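A thread on picking colors for scrap quilts, for everyone who asked after Thursday's sew-in at Liltcombe. It's long, get a drink!

1/ Start with the fabric you keep petting. You know the one. Mine was a mustard print I'd been saving for so long that the fold lines had faded. Cut into it first and build outward from there.

2/ Sort by light and dark before you even think about color. Squint at your pile, or take a photo and turn it black and white. My first big quilt was all medium fabrics and the stars just vanished into the background. Beautiful fabric, total fog.

3/ Rongrong Yuan taught me to sort into shoeboxes marked light, medium, dark and "help." The help box is my favorite. It's where all the odd olive greens live, and odd olive greens fix everything.

4/ Pick one color that's slightly ugly! I mean it. A quilt with only pretty colors goes sweet and flat on me. Add some mud, some mustard, a brown that looks like old gravy, and suddenly your pinks are singing.

5/ How many colors? For a lap quilt I like four plus a background. For the bed-size one I lost count and it still works, mostly thanks to the cream running all the way through it.

6/ Small amounts of loud color go further than you think. One strip of magenta in a block is plenty. I once put it in every block and had to unpick for a whole weekend in August (still worth it, I got through two audiobooks).

7/ Steal palettes from everywhere. Cereal boxes, bus seats, floors, whatever. Currently obsessed with green, magenta and blue bunched up on a plain pale background, and with mustard, slate, terracotta and cream in tile. I want both as quilts, immediately.
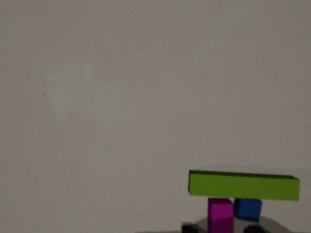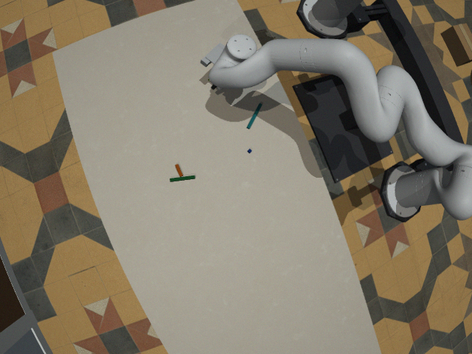
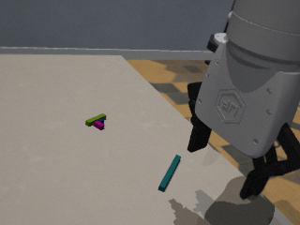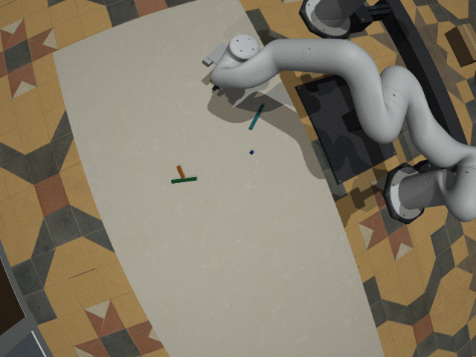

8/ Once you have a palette, make ONE test block. Pin it up and leave it overnight. Look at it with your morning coffee, when you have no patience for anything. If you still like it, cut the rest.

9/ Lamp light lies to you. I bought what I thought was gray at Ononetti's closing sale and it came home lavender. (It's the backing on my sister's quilt now and she adores it, so fine.)

10/ Background doesn't have to be one fabric! Mix five or six pale ones. Xinyi Xue does this with old shirts and the stripes give it so much movement. I copied her and never went back to plain white.

11/ Yes, I have a spreadsheet for the big one. It has 1,669 pieces. No, I would not start with that. Start with 20 squares and a cushion cover, then tell me you're not hooked.

12/ Binding: go darker than you think. A dark edge pulls a wild scrappy top together like nothing else. Mine is nearly always navy, cut 2.5 inches wide, sewn down by hand in front of the TV.

13/ Thread color, since three of you asked: medium gray for piecing, always. I buy the huge cones and they last me ages.

14/ Next sew-in is the same room, same time. Bring your help box, I want to see those greens!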